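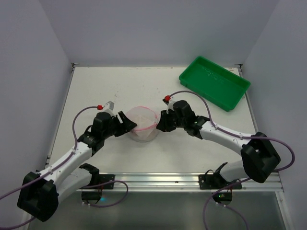 Both arms over the white table.

Notebook – banquet menu trials
Posted December 8, 2018 by the development kitchen, Drarnum
3 min read

Second run at the Flurnex winter banquet. The guest list now stands at 126, up from the September estimate, so every recipe had to be scaled again. Budget for food is 3980 and the beef alone was eating too much of it.

Starter: smoked trout with pickled beetroot. The beetroot is better after two days in the vinegar than one. Cut the sugar by a third next time. The trout from Camacho was drier than the last lot and needed more crème fraiche to carry it.

Main: tried braised shin against the fillet. Shin wins on cost and holds well under a lid. At 40 minutes in the hot cupboard it was still fine – past that the sauce starts to split. Celeriac mash went gluey in the big mixer, so pass it by hand.

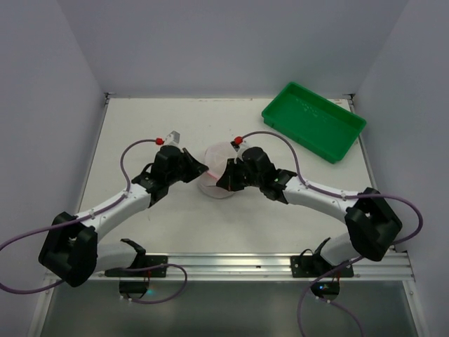

Plating order for the canapes is still not right. We tried eight pieces to a slate and the pastry ones slid about whenever anyone turned a corner. A raised edge would stop that. I'd like to try something like the shallow green tray at the far right corner of the table, in a colour that suits the room, with a napkin laid flat in the base. Wavport hire out a dark version but want the order in by Monday.

Pudding: quince tart. Good flavour, base soft in the middle. Blind bake for longer and brush with egg white before filling. Ice cream not tested, freezer full.

To do: reprice the trout, ask Flurnex about the vegetarian numbers, weigh the mash per portion.

This site uses cookies. By carrying on you agree to our use of them.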